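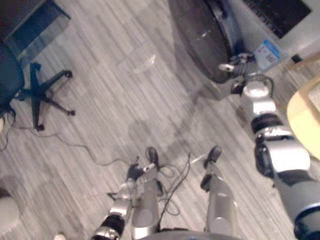 Equipment grant: interim report, September 27, 2026

Filed under: Projects / Automation and handling

Print this page | E-mail this page

1. Position to date

The Skumonthorpe site has one two-armed robot in use under the Dulent grant. Work covers reaching and grasping near the floor, in an ordinary furnished room, with office chair and table left in place. Spending on small parts stands at 2,212 pounds. The main purchase was closed in May and is not reported again.

2. Cabling

Loose cable on the floor remains the main planning item. Thin black leads loop between the legs, and the left hand works low and close to them. We have asked Sutherland to price a fixed overhead run. The allowance is 1,000 pounds – fitting included.

3. Hands and sleeves

The fingers are metal with dark rounded tips, and the tips are budgeted as consumables. We hold 13 spares and propose to keep that level. A dark fabric sleeve with a thick rolled cuff is on the arm. At the cuff the cloth lies close to the finger joints, so cuff length will be fixed before further sleeves are ordered. Sleeves are costed at 300 pounds for the remaining period.
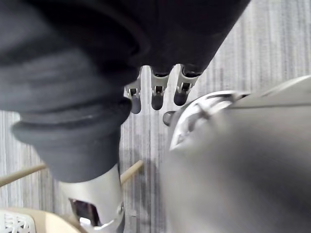
4. Requests

a) Approval to move the unspent training line to cabling.
b) Agreement to defer the Flerik stand to next year's plan.
c) A decision on the spare hand – repair contract or outright purchase.

Related items
Dulent grant: opening statement
Skumonthorpe equipment register
Spare parts policy, revised May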